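Worndale-Textil: Datenkarte zum Teilbestand „Bett und Oberbekleidung“

Stand: 17. Februar 2020
Herausgebende Stelle: Arbeitsbereich Datenerhebung, Projekt Worndale
Status: freigegeben für die projektinterne Nutzung

1. Gegenstand

Der Teilbestand enthält Demonstrationen zweihändiger Handhabung von Kleidungsstücken auf Betten und vergleichbaren weichen Unterlagen. Er dient dem Training und der Bewertung von Steuerungsmodellen, die aus Bildfolgen und Greiferbewegungen lernen. Alle Demonstrationen wurden von Personen mit handgeführten Greifern ausgeführt; ein Roboterarm kam bei der Erhebung nicht zum Einsatz.

2. Umfang

Episoden: 646
Erhebungsorte: Skakham, Mullau
Greifer je Episode: 2
Dauer einer Episode: höchstens 100 Sekunden
Bildrate: 60 Bilder je Sekunde

3. Aufgaben

Jede Episode ist genau einer Aufgabe zugeordnet:

ausbreiten – das Kleidungsstück wird aus beliebiger Ausgangslage flach auf die Unterlage gebracht
ärmel_einschlagen – ein oder beide Ärmel werden auf den Rumpf gelegt
falten – vollständige Faltung bis zur rechteckigen Endform
wenden – das Kleidungsstück wird mit der Rückseite nach oben abgelegt

Teilversuche und Nachgreifen sind Bestandteil der Episode und werden nicht herausgeschnitten. Abgebrochene Episoden tragen im Feld „ergebnis“ den Wert „abbruch“.

4. Erhebungsbedingungen

Erhoben wurde in bewohnten Räumen. Bettwäsche, Kissen und Decken verblieben in dem Zustand, in dem sie vorgefunden wurden. Gemusterte Unterlagen sind ausdrücklich zugelassen, ebenso Gegenlicht durch Fenster. Eine zusätzliche Beleuchtung war nicht vorgesehen. Die Kamera ist fest mit dem Greifer verbunden, sodass der Horizont je nach Handhaltung geneigt sein kann; eine nachträgliche Ausrichtung findet nicht statt.

5. Struktur

episode_id: fortlaufende Kennung
ort: Kürzel des Erhebungsortes
aufgabe: siehe Abschnitt 3
video_links, video_rechts: Bildfolgen der beiden Greiferkameras
pose: Lage beider Greifer im gemeinsamen Koordinatensystem
oeffnung: Öffnungsweite der Finger, normiert auf den Bereich 0 bis 1
ergebnis: erfolg, teilweise, abbruch

Die Zeitstempel beider Bildfolgen wurden mit dem Werkzeug Feyisa abgeglichen. Episoden, bei denen der Abgleich fehlschlug, sind nicht enthalten.

6. Bekannte Einschränkungen

Strickwaren sind gegenüber glatten Geweben überrepräsentiert. Bei starkem Gegenlicht sind Fensterflächen überbelichtet. Greifen mehrere Stofflagen übereinander, ist aus der Bildfolge nicht in jedem Fall erkennbar, wie viele Lagen zwischen den Fingern liegen. Eine Kraftmessung liegt nicht vor.

7. Datenschutz und Nutzung

Bildfolgen mit erkennbaren Gesichtern oder lesbaren Schriftstücken wurden vor der Freigabe entfernt. Die Weitergabe an Dritte bedarf der schriftlichen Zustimmung der herausgebenden Stelle. Änderungen am Bestand werden in der Datei AENDERUNGEN vermerkt. Die nächste Revision ist für Juni vorgesehen.

8. Beispielansicht
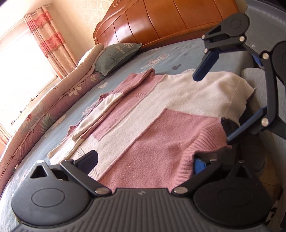
Abb. 1: Strickpullover in Rosa und Creme auf bedrucktem Laken, beide Greifer am Kleidungsstück.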